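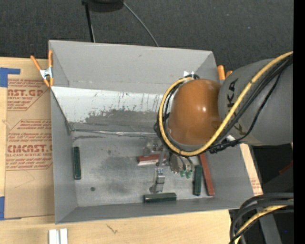 Unit 4. Teaching by hand and by remote control

In this unit we look at two ways to show a robot a task. In the first, you hold the arm and lead it through the movement. In the second, you stay outside the cell and move the arm with a hand controller. The practical task is the same for both: pick one block from the bin and put it down again at another place in the bin.

Leading by hand

The arm must be in the free mode before you touch it. Hold it above the gripper, never by the cables. Move slowly – the Dotero software saves the joint positions all the time, also your mistakes. If you stop to think, the robot will learn to stop there too.

Remote control

You do not feel the contact, so the walls of the bin are the main difficulty. Come down from above, and turn the gripper before it is between the walls. A block that lies against a wall is harder than one in the middle. Begin with the easier ones.

What we record

One demonstration is one file. The limit is 3000 samples; after this the recording closes by itself. Files shorter than 700 samples are usually failed attempts, please look at them before you delete them. A failed grasp which you correct is still useful – mark it with the letter C.

For the next class

Read the Grokolmont manual, the chapter on free mode. Bring one page in which you compare your two sets of demonstrations: time, path, and where you hesitated.

Notes last changed 10 March 2024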